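**Blue caddy won't latch in 3.5" cage – Stendard tower**

**ralix_owner**

Rebuilding an old Stendard desktop as a backup box. The 3.5" drives go in blue plastic caddies with a tab at each end, and the caddies slide into the metal cage. One of mine goes in, but it doesn't click and comes out again with a light pull. The case is on its side on the bench. The drive is a 1 TB WD Blue. I have tried it both ways round.

Is there a trick to it, or do I need a new caddy? Sorness list them at 109 each plus postage, which seems steep for a bit of moulded plastic.

---

**pin_seven**

Check the drive is seated in the caddy first. The side rails have small pegs that go into the screw holes of the drive. If one peg is out, the caddy bows by almost 2 mm and the latch never reaches its slot. Flex the caddy open, drop the drive in, let it close, then look along both sides for a gap.

---

**tallowgate**

Disagree that it's the pegs. On these cases it is usually cable slack. The SATA lead ends up behind the caddy and holds it off. Take all the leads out of the way, fit the caddy, then connect.

Mine is in bits at the moment. 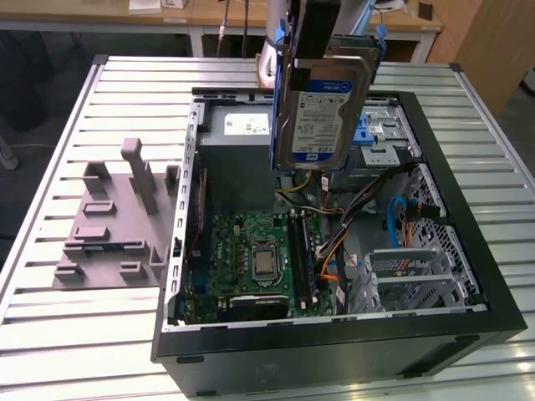
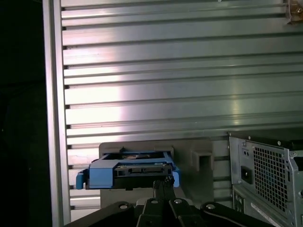
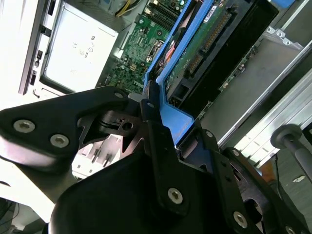
Sorness workshop, February 2026

The first one has the 1 TB WD Blue in its caddy over the open case, label outward. Note the black power cables running from the bays down towards the motherboard, and the blue SATA cable looping near the front. That loop is the one I would move before anything else. The second has the connector edge of the drive facing out, with a blue tab at each end of the caddy. Both tabs want squeezing together as it goes in.

---

**ralix_owner**

Thanks. Pegs look fine as far as I can tell. Will try the cables tonight.

Unrelated, but there's no cooler on your processor?

---

**tallowgate**

No. It goes back on last, with fresh paste. I find it easier to get at the board without it.

---

**pin_seven**

I would put the cooler on before the drives. You need to lean on it to get the clips down, and I don't like doing that with a disk hanging off its cables next to my elbow. The order I use is memory, cooler, graphics card, drives, then cable ties.

---

**tallowgate**

Matter of taste. With the tower flat there's plenty of room either way. I would agree if it was standing up.

---

**oxbow_lane**

Two points.

1. The caddies are not all the same. Trình made a later version for this case with a slightly longer tab. It goes into the old cage but won't latch. The part number on the underside ends in 411 for the old sort and 200 for the new.
2. Do not force it. The latch on the cage side is thin. I broke one in September and the drive has been held in with a cable tie ever since.

---

**pin_seven**

Didn't know about the two versions. I still say check the pegs – they can look right from above and be out underneath.

---

**ralix_owner**

Update. Moved the cables, no change. Took the drive out and put it back in the caddy, no change. Then looked underneath and the number ends in 200, so oxbow_lane has it. The caddy came from a mixed lot and I never compared it with the others.

Can the tab be filed down?

---

**oxbow_lane**

It can. Take a little at a time off the hooked end with a fine file, with the drive out so the dust stays away from the connector. Stop as soon as it clicks.

---

**tallowgate**

I wouldn't. Once it's too short it rattles, and a drive that rattles is noisy. Buy the right one second-hand. Still worth tying that SATA lead back while you have the side off.

---

**ralix_owner**

Filed it. It clicks and doesn't move when I pull on it. If it starts to rattle I'll order the 411.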